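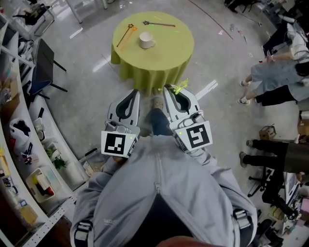 Minutes taken by Iresha Biswas, recording secretary
Circulated to the Skustar working group, October

Skustar Working Group on Hand-Held Demonstration
Minutes of the October meeting

Present: Britt-Marie Rustad (chair), Arif Liyanage, Thilini Akanda, Rokeya Khondokar, Iresha Biswas (minutes)

The meeting was called to order at 2:00 p.m.

1. Minutes of the previous meeting
Approved with one correction. Under item 4, "fixed camera" was changed to "head camera."

2. Result of the small-object study
Mr. Liyanage presented the result. The study asked whether policies trained on demonstrations with varied starting layouts place small objects more reliably than policies trained on a fixed layout. The training set held 400 demonstrations, divided equally between the two conditions. All were recorded with the hand-held grippers and the head camera, on the round table with the green cloth.

In robot trials the varied-layout policy completed more placements than the fixed-layout policy. The difference was clear for the star piece and small for the mug. Each condition was tested over 25 trials per object. Ms. Akanda considered this number too low to support a statement about the mug, and the chair agreed. The report will state the star result as a finding and the mug result as inconclusive.

Ms. Khondokar asked whether the same operators had contributed to both conditions. Mr. Liyanage confirmed that they had, in equal shares.
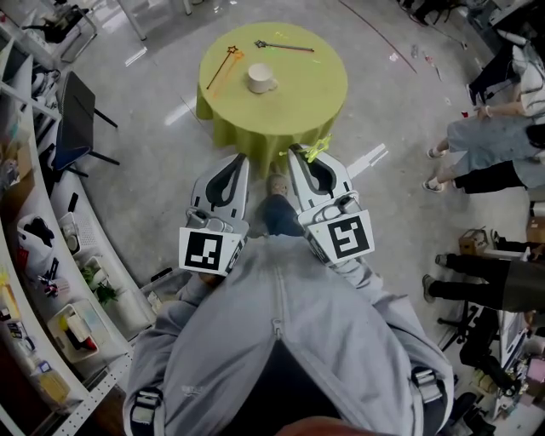
Star piece held in the right gripper, with the cup and two wands on the table.

3. Color of the star piece and cloth
Ms. Akanda noted that the star piece and the tablecloth are close in color and asked how much of the remaining error came from this. Mr. Liyanage had reviewed the failed trials and assigned some 12 of them to poor localization of the piece against the cloth. The rest were early releases. Ms. Khondokar proposed repeating the star trials on a gray cloth before the report is closed. Agreed. The green cloth stays in use for the main series so that the sessions remain comparable.

4. Marker tracking
Ms. Khondokar reported on the square markers at the base of the gripper fingers. Tracking is lost when a wrist is turned far enough to hide the marker from the head camera. The Bitatach software fills short gaps by interpolation. Gaps longer than 3 seconds are now rejected and the demonstration is set aside. The chair asked that the number of rejected demonstrations be given in the report, by condition — it was left out of the draft.

5. Shared storage
The Herath server is close to its limit. Raw video from the pilot sessions will be moved to the archive. Ms. Akanda asked that the calibration files stay where they are, as the Gina scripts still read them from the old path.

6. Actions
Mr. Liyanage: revise the results section and add the rejection counts.
Ms. Khondokar: run the gray cloth trials.
Ms. Akanda: update the file paths in Gina and move the pilot video.
Ms. Biswas: circulate the revised draft to members.

7. Other business
None. The meeting closed at 3:10 p.m.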